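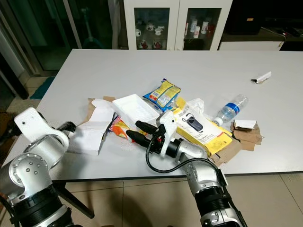

4. Setting up a screening

Read this before your first public showing. Covers Filosano Player 3 and up. If you're on the older version the menus are in a diffrent order but the names are the same.

1. Open Library, pick the film, hit Add to Program. Shorts go in first, feature last. You can drag them later.
2. Check the running time at the bottom of the list. It includes the gaps between titles. It doesn't include your intro.
3. Set Gap to 12 seconds. Zero works but the credits of one short run straight into the next and people get annoyed.
4. Choose the audio track. Foreign titles – check twice. The Player picks the dub by default if there is one.
5. Turn on subtitles. Size Large for any room deeper than 37 feet.

Note: subtitle files from Noonan come as a seperate download. Put them in the same folder as the film, same name, or the Player won't see them.

6. Press Test. Plays the first 4 minutes of each title, full screen, sound on. Sit in the back row for this.
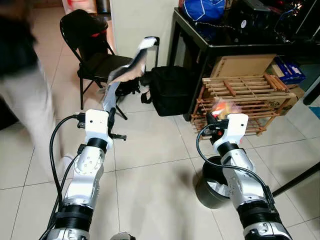

7. If the test was fine, press Lock Program. Nothing can be moved after that without the PIN.

Caution: do not update the Player on the day of a show. Updates clear locked programs. Same for the Vomex sound plug-in, which restarts the Player when it's done.

Picture shape

Old films, leave Shape on Original. Black bars at the sides are correct. Do not use Fill – it chops off heads and sometimes the subtitles too. Silent films: also set Speed to As Supplied, otherwise everyone runs.

Trailers

Optional. Turn on under Program > Before Feature. The Lokik trailer pack holds 1,000 clips, mostly comedies and thrillers, not sorted very well. Use the search box. Max is 4 per program.

Interval

Right-click the feature, Add Interval, type the time you want it to stop. House lights don't come up by themselves, do those by hand. Press Space to resume. The Player backs up 12 seconds so nobody misses a line.

If the picture freezes but sound keeps going, press F5 once. Wait. Don't press it again. See section 7 for other faults.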